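I caught up with Hiwot Fikre at Zirura, the small prep kitchen she runs behind the Srithong noodle shop, because I'd heard she was spending her whole equipment budget on robot arms and I wanted to know if she'd lost the plot. (She hasn't, I reckon. She has a spreadsheet with more tabs than my tax return.)

"Everyone asks what the arms cost," she told me, pouring the tea. "Fair enough, but the arms were the easy line. It's the grippers, the cables, the spare cables!" Her first quote, from Kemico, had accessories tucked away on page 10. The second came from Teslow and was $3690 dearer, with training and fitting included, and that's the one she's leaning towards.

I asked what she actually wants them to do. Stirring, mostly, and handling utensils. Nothing flash.

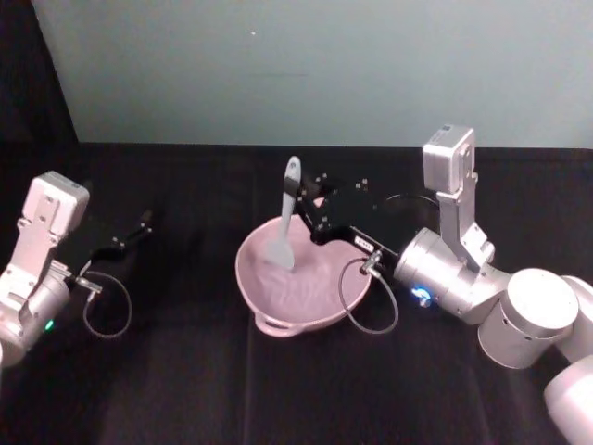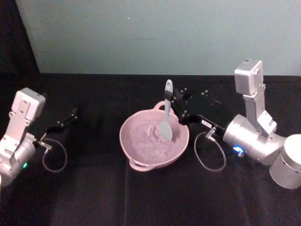
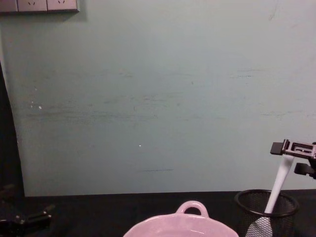 Utensil work with the two arms and the pink bowl.

"I wouldn't sign for anything until I'd seen it hold a spatula," she said. "My spatula, in a bowl, on a table. A brochure can't show me that."

Her bookkeeper, Ľudovít Kováčik, joined us halfway through the biscuits and was a bit more cautious. He's put aside $200 a month for repairs and wants that kept separate from the purchase money - no dipping in when the fridge plays up. He'd also like to lease first. "Hiwot wants to own things," he said. "I want to be able to send them back."

They're still arguing over that one, quite cheerfully. The lease would run 10 months and finish in November, and Hiwot thinks she'd be paying for the privilege of dithering. She has asked both suppliers for the price of a single replacement gripper, in writing, before she'll talk to either of them again. Kemico's reply came while I was putting my coat on, and she was reading it out to Ľudovít as I left.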